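Bench notes from the Dosinholm workshop

Well, the lemonade robot is moving again! If you missed the last newsletter, a few of us at the shared workshop have been trying to get an arm we call Lei to put together a cold drink, start to finish, with no hands helping. Ice, lemon, glass, tray. I figured it would take a weekend. That was in October, and I've now logged 89 runs in the notebook (most of them with a sad face next to the number).

The big change this month is the tape. I ran dark blue strips across the whole tabletop so it's split into big boxes, and now when I set things up for a run I can put the bowl and the cup back in the same box every time. My tape job is pretty ragged and I've been teased for it, but Lei doesn't care.

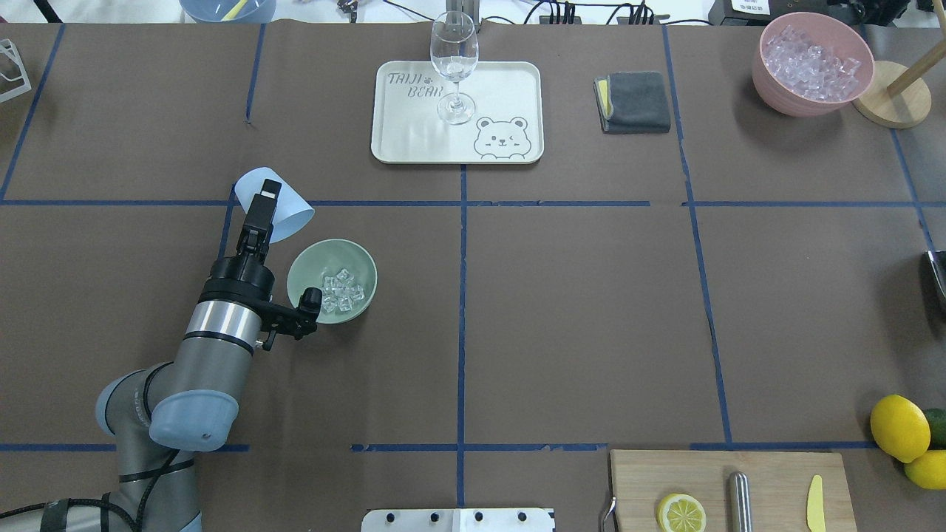
Lei with the blue cup, right next to the ice bowl.

Ice is still my least favorite part. The cubes stick together, they slide, and three of them always want to go somewhere else. We tried scooping, then we tried tipping, and right now I'm leaning toward tipping — it's slower but I spend a lot less time on the floor with a towel. The wrist motion comes from a little script I named Enditz, and it's down to 24 steps, which I'm pretty proud of. It used to be a mess.

The other thing I've been working on is grip force. The cup is light plastic and forgiving, but the bowl is a different animal, so I had Lei practice pinching it by the rim and holding it level. Level is a work in progress!
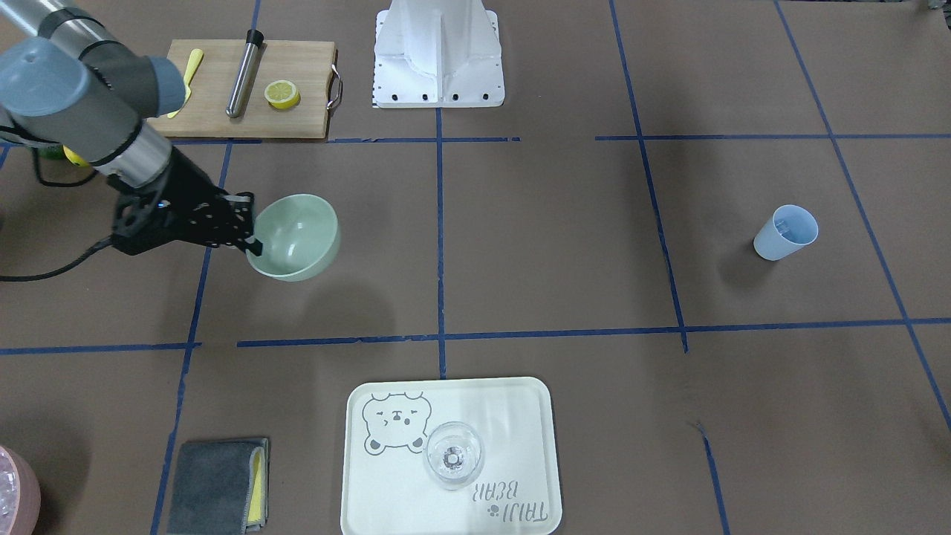 Bowl practice. Still a bit of a tilt.

Next up is the lemon, and I'm nervous about it. I want Lei to handle the muddler, and that thing is smooth and round and loves to roll. I've ordered some grippy finger pads from Dukeo and they should get here Friday. If anyone has a spare set I could borrow before then, I'm at the bench most evenings after 7, so come say hi and bring a glass.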